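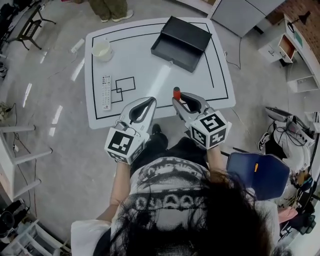 Tabletop tidying with a pair of hand-held grippers. The outer black line marks the work area.

How to set up a tabletop chore trial

This guide is for centres that wish to find out whether a machine can yet clear a table. Wudberg recommends beginning with hand-held grippers, so that each chore is first carried out by a person using the same jaws the machine will use.

1. Tape a border just inside the edges of the table. Keep to it for the whole trial.
2. Choose everyday items of differing shape. A remote control, a cup and a small upright object are sufficient.
3. Check that the marker blocks on both grippers are clean and uncovered.
4. Carry out each chore slowly, up to 40 times, moving the items between attempts.
5. Record every attempt, including drops.

Results should be read with care. In the Liew trial, the machine completed 492 of 700 attempts at placing one item in a tray. Cups holding liquid were left out of that figure and remain unsuitable for unattended work. Folding cloth is covered in a separate guide, due in August.

Last reviewed 12 Jun 2020

Search this site Enter keyword Go

Contact Wudberg | Copyright Wudberg | Back to top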